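The Magnifying Glass Problem

By the time I got to robotics club, Kelly Prado had already claimed the good end of the table and was glaring at a magnifying glass like it owed her money.

"It won't stay on," she said.

We had two weeks until the Bittencourt Cup, and our challenge card said the gripper team had to build something out of household stuff. Not Legos, not blocks. Household stuff! Kelly had raided her grandmother's kitchen, I had raided the dollar bin, and between us we'd come up with a plan that Wagner Furtado, our coach, called "brave" in the voice he uses when he means something else.

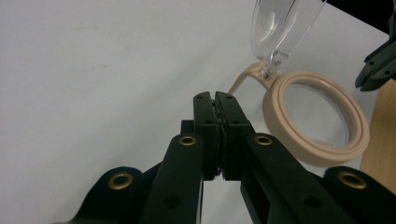
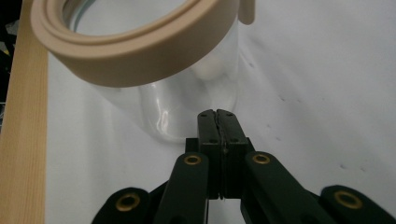 Fingers closed both times, while we argued about the next move.

So the thing about grippers is that they make you feel like you have mittens on. You know exactly what you want to do, your brain is already doing it, and then the fingers come together half an inch too early and everything slides. I'd been squeezing those black fingers every afternoon since January and I still reached for stuff with my whole elbow. Kelly was better. Kelly was better at pretty much all of it, and she knew it, and I mostly didn't mind.

"You're going in too fast," she told me.

"I'm not going in at all. I'm thinking."

"Well, think slower."

Our program was called Prodgate (my name, I won the vote by being the last one to leave the room). The idea was that we'd do each move by hand, save it, and Prodgate would learn from what we did. We had 474 tries saved. The team from Cerel, who beat us last year and then ate all the good chips, was supposed to have 3000. I thought about that number when I brushed my teeth.

"Three thousand good ones or three thousand bad ones?" Wagner asked when I brought it up again. He was sitting on the radiator with his coffee, as usual.

"Does it matter?"

"If you practice the piano wrong 3000 times, what do you get?"

"A recital," said Kelly, and he laughed so hard he had to put the cup down.

We went again. She called the moves and I worked the gripper, which was her idea, and I hated it for maybe five minutes. Left. Less left. Down. Wait. I'd never had to wait on somebody else's word before – my hand kept wanting to jump ahead – but after a while I stopped hearing it as bossing and it got kind of peaceful. Outside, the marching band was murdering something in the parking lot.

"Now," she said.

I squeezed. The plastic gave a small click and held.

Neither of us said a word. I counted to 9 in my head, which was the rule on the card, and then I kept counting for a bit out of pure fear.

"Save it," Kelly whispered. "Save it, save it, save it."

I couldn't. I had both hands on the gripper! Wagner had to get off his radiator and come hit the key for us, and he typed the label himself, with two fingers, very seriously. When I leaned over to look, it said 475, and after that, "slow."

Kelly was already picking up the next piece.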